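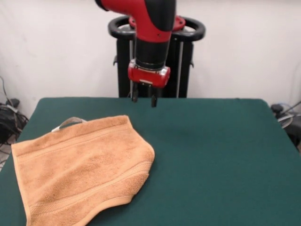

3.2 Collecting the demonstrations

All demonstrations were collected in the Drelthorpe lab with a single arm and one work surface covered in dark green felt. We kept the setup the same through the whole collection period in September. The arm was moved by an operator holding a Jandar hand controller, and the joint angles, gripper opening and camera streams were written to disk by our logging program, Statiton. The task was to fold a tan terry cloth towel, starting from whatever shape the towel was in when the recording began.

Two operators, Yayra Bawa and Obed Agbeko, did all of the recording. Both had practiced on a thin dish cloth first, and none of that practice was kept. A session was 20 demonstrations long, after which the operators switched places. The person not driving the arm laid out the towel for the next start and typed a short note if something had gone wrong.

Start shapes matter a good deal in this task. In a pilot run we let the operators drop the towel as they liked, and they soon fell into the habit of dropping it in nearly the same way each time. For the main set we drew up 14 start layouts on cards. These ranged from almost flat with one side turned under to heavily bunched, and a card was pulled before each recording. The layouts were followed by hand, so no two starts from the same card are alike in detail. We did not try to correct this – a policy that needs the exact starting shape is of little use to us.

Figure 3 shows the towel in a roughly square fold, resting on the right half of the green surface at an angle to its edges. We did not ask for the towel to be lined up with the surface, and the score described in Section 4 looks only at the towel itself.

Figure 3. Folded towel on the green surface, with the red and black arm reaching in.

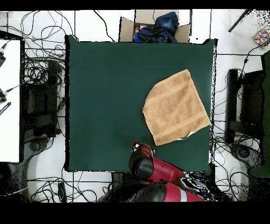

When is a demonstration over? The operator ends it with a foot pedal once the gripper is open and clear of the cloth, and Statiton drops any still period after the last arm movement. If the operator gives up on a fold, the same pedal is held down and the recording is marked as failed.

Failed recordings were kept in a separate folder and are not used for training in this paper. Most of them come from the gripper closing on two layers of cloth when only one was wanted, and a smaller share from the towel slipping out during a lift. Perla Robles watched every recording at double speed and moved a few more to the failed folder, mainly where the operator had paused for a long time in the middle of a fold. Where she was unsure, Siamak Rahimi watched it as well and the two had to agree before it was kept.

The set used for training holds 716 demonstrations.
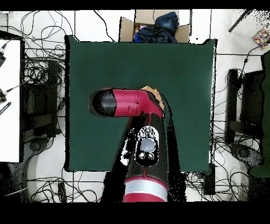 We split it by session and kept whole sessions together, so that neighboring recordings made by the same operator never end up on both sides of the split. Camera streams and joint angles were matched by time stamp before the split was made. One Wednesday session had to be thrown out because the clock on the logging computer had drifted and the two could no longer be lined up.

Depth images were stored but not cleaned. They have gaps along the outline of the arm, and we tried filling these with the Chuensuk tool before training. The filled images gave no better results in a short test by Bram Jansen, and all numbers in Section 4 come from the raw ones.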